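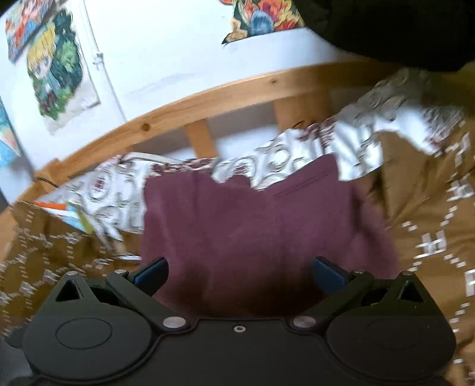
Purple fabric on the bed, October

Grerkonau Morning Pages Circle
Minutes of the October meeting

We got going at 6 in the evening, a little behind, as the kettle at Kalogeropoulos was slow and there was a good deal of catching up to do first. Theano Manolakis chaired and Nektarios Christodoulou took these notes, so please forgive the handwriting that got typed up here.

The September minutes were read and agreed, with one fix: the poem Theano shared was her aunt's and she would like her aunt to have the credit, quite rightly!

Journals. Theano asked how everyone was getting on with writing first thing, before phones. Most of us are managing it on workdays and falling apart on weekends. Nektarios said he had reached page 420 of his, going back to when his father was ill, and that he had reread the early part over the summer and found himself kinder to the man who wrote it than he had expected to be. We stayed with that for quite a while, and several people spoke about old notebooks they have never dared to open. Agreed that next month anyone who likes may bring one page from an old journal. Reading aloud is up to you.

Word for the season. After a long and very enjoyable back and forth (patience, again, came close) we settled on "tend." Theano will letter the cards.

Winter retreat. Nesamico has offered us the upstairs room at the same rate as last year. Nektarios is to write back and say yes, and to ask whether the heating can be turned on before we arrive this time.

Money. The balance stands at $3,624 after the deposit. Agreed to spend $107 on new notebooks from Pamik, lined, with a few plain ones for those who draw.

Any other business. The lending shelf is missing its copy of the book on letting go. Whoever has it, no hurry, but there is a waiting list now.

Theano closed with a few quiet minutes and we finished at 8:15. Nektarios to bring the cake in November.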